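February, gone eleven at night

Feet killing me. Quick one then bed.

Third week of the new set-up at Busthorpe and I still can't say if I like it. Mornings were packing, as ever, then after dinner it was upstairs to do the gripper work till six. One in each hand, pick the thing up, put it down, slower, again. It's for the arms going in at Ernlow in the summer. They learn off our hands, that's how Vaughan put it at the meeting. Vaughan Nepia from Bralum, nice enough bloke, talks fast. Said nobody on our line goes before the year's out. Frade asked what about after the year and he said he'd have to come back to us on that. Has not come back to us.

Anyway. Money's better, 2 quid an hour on top for the gripper hours. And you're not lifting. My back's the best it's been since I had the kids, no word of a lie. But I miss the line a bit, the noise and everyone shouting over the radio. Upstairs it's quiet and you get stuck in your own head. Everyone's got earphones in.

Target for the room is 2000 goes by the end of the month and the board said 714 when I clocked off. Well behind. They want flowers and phones and remotes and that, all the awkward stuff, because boxes are easy and the arms can do boxes alredy. I drop the long thin things. Squeeze too soon. Got told a drop still counts so long as you carry on and don't swear.

Funny thing, caught myself at tea picking up the salt with 2 fingers dead straight like I still had them on. Mum laughed. I laughed as well but it went through me a bit. Thirty odd years she did on that line with her own hands and I'm up there showing a machine how.

Frade's put in for the maintenance course, 3 places going. Says somebody's got to mend them when they jam so it might as well be us. Form's in my bag. Haven't filled it in. Maths bit on page two put me off but she says she'll sit with me thursday dinner, no, can't, she's on lates. Next week then.

Must ask about the wrist thing too, mine aches by five o'clock and I want it wrote down somewhere before it gets worse.
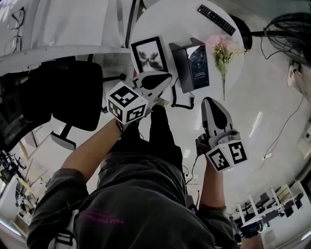 Need to ring Ernlow about the bus as well, if they do move us over there it's two changes and I'm not doing that in the dark. Milk. Frade's birthday card. Bed.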